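The Long Shelf Life of Lunch

Clusmont still eats out of cans. Not ashamed of it either. The cannery at Privley shut years back, but the corner store on Enton Road keeps 30 kinds on the shelf – beans, peaches, a fish stew only the old families buy.

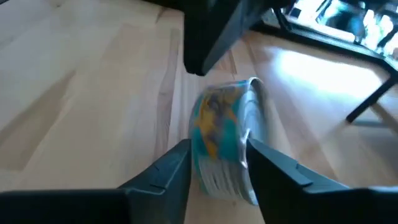
Prices went up in September. People grumbled, then bought the stew anyway. My aunt's rule: 3 cans per person, always, in case the road floods. It floods most winters.

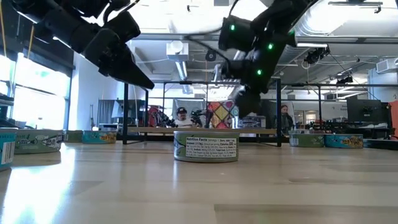

The Ondieki diner does a canned-peach pie, gone by 11 most mornings. Get there early. Ask for the crust end, its the best part. Cash only, and the parking is terible – leave the car by the bridge and walk up.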